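October, late

Back from the open day at Drakos and still buzzing, so I'm writing this before bed even though I have to be up early. The bus out to Lurkport took forever and I nearly turned back at Plellcombe, but I'm so glad I stayed on! The line was out the door when I got there. The girl at the desk told me I was visitor 1385 and gave me a sticker, which is now on the cover of this book.

Downstairs was mostly talks and coffee. Upstairs they had rooms set up like a regular home, and you went in a few at a time, 20 minutes a room. Ferdinand Marti ran ours. He let us ask anything (the man beside me asked about stairs, twice) and he never rushed anyone.

The bedroom was my favorite. Two arms, one bucket, one black garbage bag, and I could have watched all afternoon.

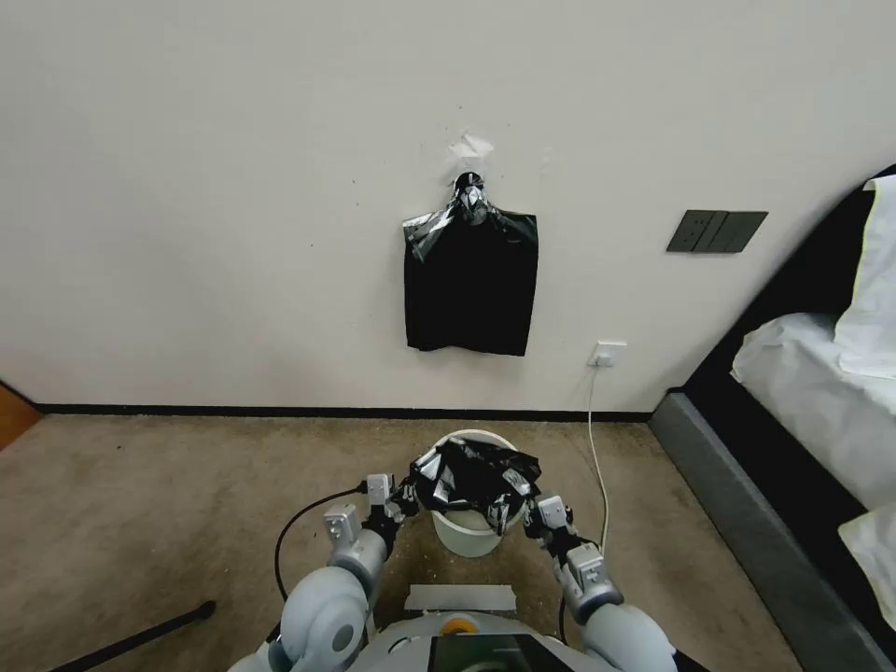 Photo: Ferdinand Marti / Drakos open day

One gripper on each side of the bag, right out on the carpet next to the bed. I do this chore every week and never once thought about how floppy a bag is, how it folds over itself and there's nothing firm to grab. I kept moving my own hands along with it! A spare bag was hanging on the wall by the wall switches, just like the ones on the hook in my pantry.

Missed the Matelow talk completely. Must write to Ferdinand about the spring date, and buy garbage bags.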